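We build the small arm at home in Grestside, and before any motor turns we try each task in the simulator. I write down how I do it, so you can repeat it.

## Step 1: Load the kitchen file

Open the Grumham kitchen and set the time step to 2 ms. Start with the bottle task. Move the wrist camera until you see the bottle and the rack together. 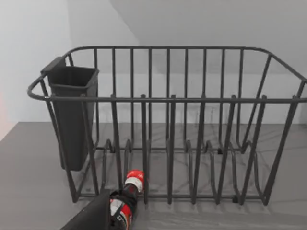

*Simulated view: bottle with red cap, close to the front wires of the rack.*

Thin wires are difficult for the collision solver. If the bottle shakes when it touches a rod, raise the solver steps to 26 and run again. I keep the log of every run in one folder, it is now 158 files.

## Step 2: Check the button panel

Now go to the panel view. Zoom in until the teeth of the black ring inside the yellow collar are clear. Save the camera position under the name `panel_close`.
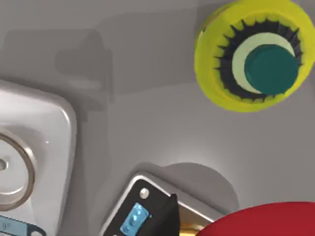 ## Step 3: Copy the settings to the arm

Export the settings and send them to the Elton board. For the first try, keep the speed low and one hand near the power switch.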